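Ostmont opens its chore trials to visitors

OSTMONT, December 1, 2024 – Can a machine fold a face cloth yet? Mamora, the small robotics workshop in Ostmont, has been asking that since September, and it would now like its neighbours to come along and judge for themselves.

The answer so far is sometimes, and rather slowly. Of 1476 attempts at simple household and shop-floor jobs, 378 went through without a person stepping in.
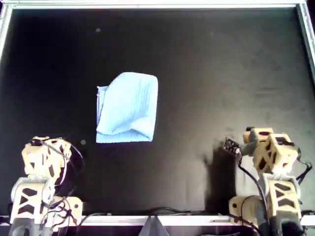
Cloth first, then everything else

"People expect us to start with the washing-up, bless them, but a small blue cloth on a black table is quite enough to keep two arms and four engineers busy," said Jessie Forsyth, who leads the trials.

Much of the trouble lies at the fingertips, where a hard, narrow point has to meet something thin or soft and take hold of it.

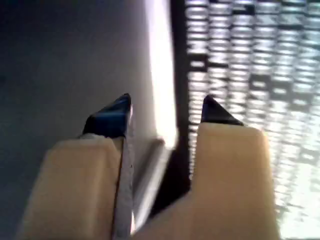 Tudor Pascu, who looks after the grippers, would happily talk about edges all afternoon, and visitors are very welcome to let him. Printed pieces with lettering on them are among the things he likes to try.

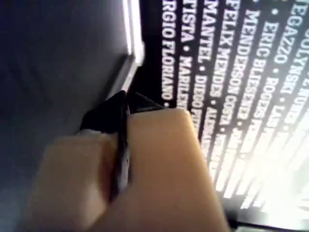 Mamora makes no promises about a robot in every kitchen, and would still hire a person to fold the sheets. Visits are free and can be booked through Gregor Hepburn at the workshop.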